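Trevor MacLeod let me hang around the Kolmont open day on June 18, 2023, and I went straight for the sealer cell! They set the whole thing up in simulation first, so he had the sim on a big monitor and happily moved the arm wherever I asked. 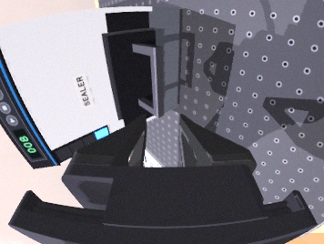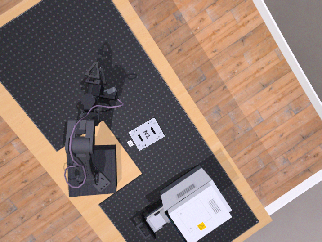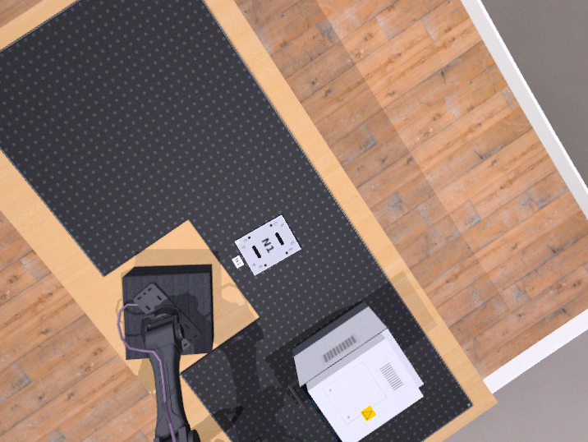

The simulated sealer cell at Kolmont. The first view is from the gripper, the other two from over the bench.

Hongjun Cai looks after the real one. He checks the arm cable every 20 shifts (and grumbles about it).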